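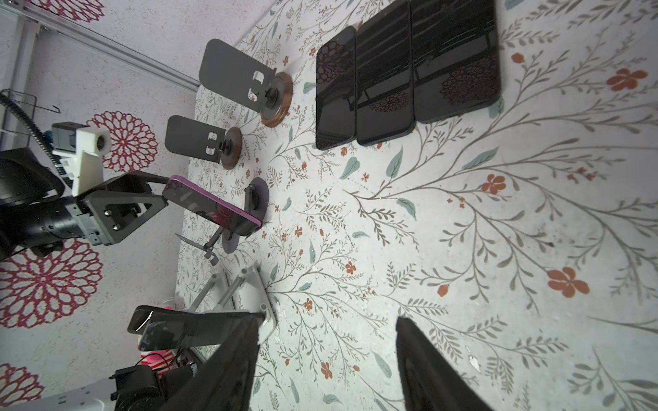

Phone Recycling and Trade-In: Frequently Asked Questions

Which phones do you take?
Any smartphone, working or not. We also take chargers and stands. We do not take tablets or landline handsets at the Koskela counter.

Do I need to make an appointment?
Only if you are bringing more than 20 phones. Otherwise come in any day except Wednesday.

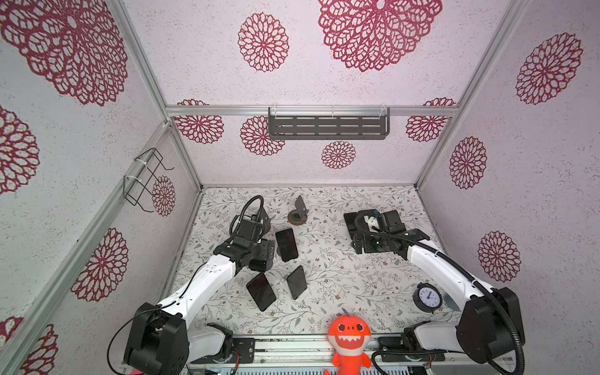

Three black smartphones and their stands.

What should I do before I hand in a phone?
Back up your photos and contacts, sign out of your accounts, and take out the SIM card. If the phone still turns on, do a factory reset. Leave the case at home — we can't recycle most of them.

What if the phone won't turn on?
Bring it anyway. Tell the clerk it has not been reset and it will go in the locked bin. Do not try to remove the battery yourself. If it is swollen, call us first. 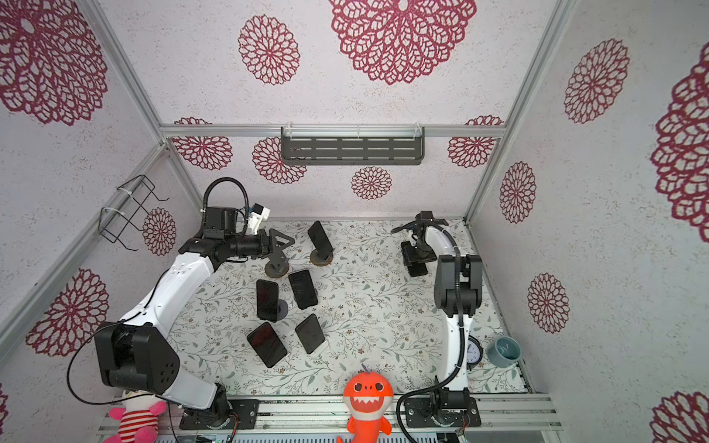
Red medallions on an off-white background.

How much will I get?
Working phones earn Kurik points, up to 2,000 for each phone. Broken phones earn none. Points show up in your account within nine days and can be spent at Koskela or Idine.

Can I change my mind?
Yes, for two days. After that the phone has been sent on to Skosel and we can't get it back.
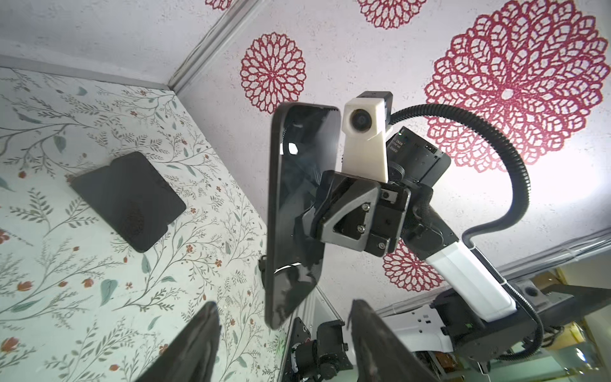
Black smartphone, held upright.

Does a cracked screen matter?
It lowers the points but we will still take the phone. Put tape over loose glass.

Who do I ask about a missing payment?
Write to Senan Gilmartin at the Koskela counter and include your receipt number.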